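Learning the handle before the house

A door simulator that refuses to pay for realism it cannot use
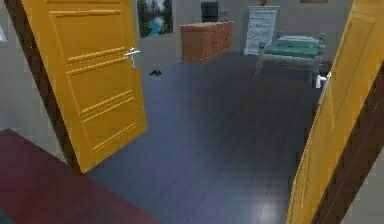 The usual difficulty with teaching a mobile robot to move through a home is that homes are slow. A physical trial takes minutes, most of them spent putting things back where they were. Simulated trials are quick, but a policy trained on them tends to learn the simulator's habits along with the task, and the two are hard to separate until the machine is standing in front of a real door with its wrist at the wrong angle.

Rania Benmoussa has spent the better part of three years on a narrow version of this problem. Her group at Brundenix works on doorways: finding them, opening them, passing through them and knowing when to give up. The method they have arrived at is called Zestimlow, and its central claim is modest. Most of the effort spent on making simulated interiors look right is, for this task, spent in the wrong place. A smaller effort, applied to the geometry and mechanics of the door itself, gives a better return.

The claim runs against recent practice. Over the past few years, work on indoor navigation has leaned on ever larger sets of rendered rooms, with textures scanned from real surfaces and lighting computed at some expense. The reasoning is that a policy which has seen enough variety will treat a real corridor as one more variation. Benmoussa does not dispute that this works for navigation. Her objection concerns contact.

"When you drive past a door, its colour and shading tell you most of what you need," she says. "When you put a hand on it, they tell you very little. The questions become where the hinge line is, how far the lever turns before the latch clears, and how heavy the leaf is. None of that gets better when you improve the wood grain."

Zestimlow therefore starts from plain rooms. A bedroom in the set may have a bed, a dresser, a chest of drawers, a picture or two and a rug, all of ordinary proportions and rendered with simple materials. Colours are assigned with little regard to taste. Doors may be saturated yellow against grey walls, and floors may drift towards blue. The renderer produces frames cheaply, and the time saved goes into what the group calls the door model.

The door model has 7 free parameters: hinge position, leaf width, leaf mass, hinge friction, lever travel, latch resistance and closing bias. The last covers the tendency of a door to drift shut or open when released, whether through a closer or a frame that is out of true. In most published simulators it is set to zero. Benmoussa's group found that it accounted for more failures in the field than any other single quantity. A robot would open the door correctly, release the lever, begin to drive through and be struck on the rear quarter by the returning leaf.

Training proceeds in two stages. In the first, the policy sees only its own arm and an isolated door hung in an empty frame, and it must open that door across the full range of parameters. It receives joint torques and a depth image, but no colour. In the second stage the door is placed in a furnished room, colour is restored, and the policy must approach, open and pass through without touching anything except the lever and the leaf. The weights governing contact are held nearly fixed during this stage, so that the policy cannot trade what it has learned about hinges for some convenient correlation between, say, rug position and opening direction.

That last risk is a real one. In an early version, trained in a single stage, the policy did well in simulation and then behaved oddly on site: it consistently pulled doors that needed pushing when there was a floor covering on its own side of the threshold. The set had been generated by a script that laid rugs outside rooms more often than inside them, and most of the doors opened inwards. The policy had found the regularity and used it, though with the sign reversed by an unrelated fault in the hinge code. Two errors had cancelled in simulation. They did not cancel in a real corridor.

Double doors are treated as a separate case. Where two leaves meet in one opening, the robot has to decide whether one is enough. A narrow base can usually pass through a single leaf, and opening the second costs time and adds a second source of contact. A wide base has no choice. In Zestimlow the decision is made explicitly, by comparing the swept width of the base with the clear width available after the first leaf has reached its limit. The clear width is measured from the free edge of the leaf and includes the handle, which in many homes projects far enough to matter.

Handles are a persistent nuisance in this respect. A lever on an open door points into the gap or along the wall, depending on the hinge angle, and it is a thin object that depth sensors resolve poorly. The group's answer is to inflate it. Any detected lever is replaced in the planning map by a block somewhat larger than the part itself, and the planner is forbidden to enter the block except when the arm is grasping. The result is a robot that gives open doors a wider berth than a person would, and which occasionally declines a gap it could have used.

Furniture near the threshold receives no special treatment. A low object on the floor by the wall is an obstacle of a given height and is handled as such. Benmoussa's group did try to predict which objects would move if nudged, on the grounds that a shoe is a different proposition from a dresser, but the classifier was wrong often enough that it was removed. The present system stops short of everything.

The field trial compared two policies on the same mobile base. One was trained with the two-stage method in plain rooms. The other was trained in a single stage on a detailed set, Dretotari, which the group had built earlier with scanned materials and full lighting. Each policy was given 300 attempts, spread over the same doors in the same order, with a person standing by to stop the machine. An attempt counted as a success if the robot ended with its whole base beyond the threshold and no contact outside the permitted surfaces.

The two-stage policy did better, and the margin was widest on doors with a strong closing bias. On light interior doors with free hinges there was little to choose between the two. On approach and alignment alone, before any contact, the policy trained on the detailed rooms was slightly ahead, a point that the group's report states plainly. Realistic lighting does help with finding a lever in poor conditions, particularly where a pale reflection on a polished floor confuses the depth estimate.

Cost is where the difference is most marked. The plain rooms and the door model together needed 700 hours of computing, a figure that includes several discarded runs. Dretotari took a good deal longer before training had even begun, chiefly in rendering. For a small laboratory this determines how many ideas can be tested in a season, and Benmoussa is inclined to think it matters more than the success rate.

Hywel Foulkes, who works on manipulation and was not involved in the project, regards the result as sound but limited. His main reservation is about the parameters. Seven numbers describe a hinged door with a lever. They do not describe a sliding door, a door with a round knob, or one that sticks at the top corner in wet weather and must be lifted slightly as it is pulled.

"It's a good model of a good door," he says. "The interesting ones in any house are the bad ones. I would want to see friction that changes along the swing before I trusted it in my own."

He also questions the freezing of the contact weights. If the second stage cannot alter them, then any fault in the first is carried through intact, and there is no later opportunity to correct it from richer data. Benmoussa accepts the point. Her group has tried a softer version, in which the weights may move but are penalised for doing so, and has found it sensitive to the size of the penalty. Too small, and the old shortcuts return. Too large, and the scheme is identical to the frozen one, only slower.

A further comparison was made with the Benítez controller, a hand-written routine that uses no learning. It opens doors by estimating the hinge line from the first few degrees of motion and then following the resulting arc. On doors with no closing bias it is hard to beat – quick, predictable and easy to inspect. It has no means of holding a door open while the base moves, and it failed on nearly every door that drifted. The group now uses its hinge estimate as an additional input to the learned policy, where it appears to shorten training.

Work on variable friction began in September. The proposed change replaces the single friction value with a short curve, sampled at several angles, and adds a vertical play term for leaves that have dropped on their hinges. Both make the first stage longer. The rooms themselves will stay as they are, apart from the rugs, which are now placed at random on either side of the threshold.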